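Progress report to the Bassey fund, 17 May 2022
Prepared by Obinna Ugwu, Noralwood laundry project

Mesh bags
Work on the bag folding guide is on schedule. 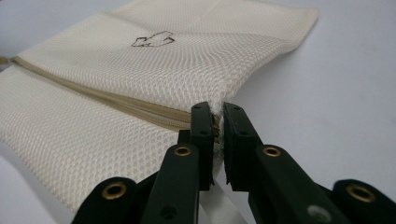

We have agreed to fold each bag with the zipper closed. So far 92 bags have been handed out, and more than 8 households have asked for spares.

Work still open:
1. Settle one folded size for storage at Oltenel.
2. Write the folding steps in plain wording.
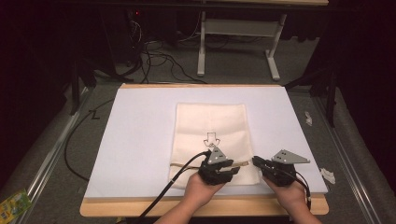 3. Send the draft guide to Ultov for printing in July.

Spending is within budget. We need two more storage shelves and will cover them from the supplies line.
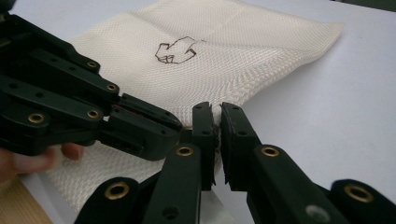 Off-white mesh fabric on the table, with the outline mark.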